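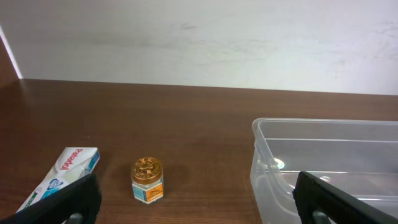

How loud does a bell need to be for an outdoor memorial ceremony?

Loud enough that the back row hears it clearly over light traffic, and for a town square or a park the Cumano manages that without a microphone.

Cumano Ceremony Bell, with stand
$396
In stock, ships in a single carton

Hi, I'm Rok Hodžić, and I run Eleck, the little shop that makes this bell. I started building them after I stood through a peace day observance in a city park where the moment of silence was opened by a recording played off somebody's phone (it got a notification halfway through!). The mayor carried on, the families carried on, and I went home and started drawing a bell stand on the back of the program.

The Cumano is a cast bronze bell that hangs from a plain steel frame and is struck from the outside with a mallet. There's no clapper, so it stays quiet while you're carrying it across the grass, and whoever is ringing decides exactly when the note happens. The tone is low and a bit dark, and it hangs around long enough that you'll want to leave a good pause before the first speaker. I always tell people to write that pause into the program, otherwise the speaker starts talking over it every single time.

City clerks, veterans' groups, peace committees and a few churches buy it from me, mostly for anniversary ceremonies where names are read out. One customer rings it once for each name and last September they had 233 names, which is a lot of ringing for one pair of arms! They switched ringers partway through and used the soft mallet the whole time. If your list is long, I'd do the same.

What's in the carton
Bronze bell, black steel stand, hanging strap, two mallets (one hard, one soft), a hex key, and a sheet with the setup steps on it. The mallets are from Ackermann and I've stopped looking for better ones. The soft head is wool felt, so please don't leave it out in the rain.

Setting it up
Put the stand together on the ground first, tighten all the bolts, and hang the bell last. One person can do it, though I like having a second pair of hands for the hanging part. On soft grass, slide a board under the feet. Strike the bell a little above the lip, and let the mallet bounce away from it; if you hold the mallet against the bronze you'll kill the note.

Do a test ring the day before if you can. Stand where the farthest chairs will be and have somebody ring it for you. If you're next to a busy road or you're expecting a really big crowd, put a microphone a few feet off to the side and keep it well away from the lip, or you'll get an ugly hum through the speakers.

Carrying case
The Drakex padded case is $99 extra. It has a cutout for the bell and a sleeve for the mallets, but the stand doesn't fit in it, which people ask me about constantly. I'm working on a stand bag. Don't hold up your order for it, I'm slow.

Engraving
I can engrave a short line around the shoulder: a date, a town, a few words. Send me the text exactly as you want it, accents and all (as a Hodžić I take accents seriously). Engraved bells can't be returned, so have somebody else in your group read it over before you hit send.

Care
Wipe it down with a dry cloth after every use. The bronze will darken over time, and I'd leave it that way, but ordinary bronze polish is fine if your group likes a shine. Check the strap for wear before each ceremony and replace it when the edges fray. Replacement straps are cheap, just email me.

Warranty and returns
The bell and stand are covered for 4 years against cracks and bad welds. Mallet heads and straps wear out with use and aren't covered. Plain bells can come back within a month, in the original carton, and you pay the shipping.

Page updated Oct 6, 2026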